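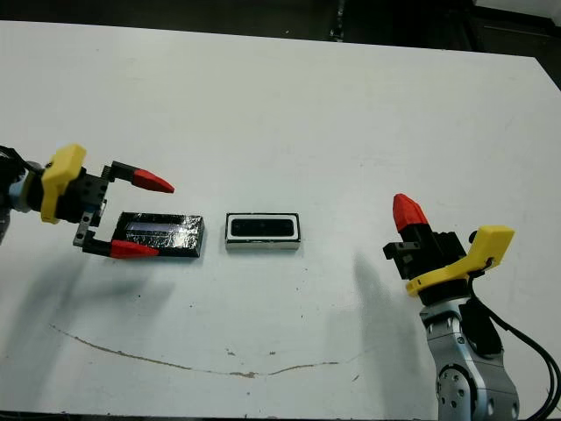
Scuffs on light furniture used to drive me up the wall, and I tried every spray at the store before I went back to plain dish soap. A few drops in a bowl of warm water, a soft cloth wrung out well, and small circles, that's my whole method! A white tabletop that's slightly scuffed all over will usually look a good deal fresher after one pass, though you'll want to dry it with a clean towel so it doesn't streak. If a mark hangs on, dab a little baking soda paste over it, wait 5 minutes and wipe (gently, please, as baking soda can dull a glossy finish).

Sticky labels and old tape
Warm the spot with a hair dryer on low, then lift a corner with your fingernail and pull slowly. Cooking oil takes care of whatever gum is left behind, and soapy water takes care of the oil.
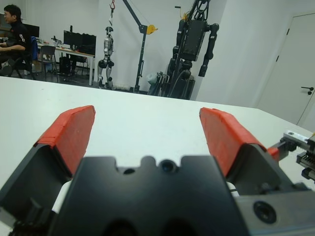

Drawers that drag
Rub a candle stub along the wooden runners, top and bottom, and work the drawer in and out until it glides. I do my kitchen ones every May, along with the pantry shelves.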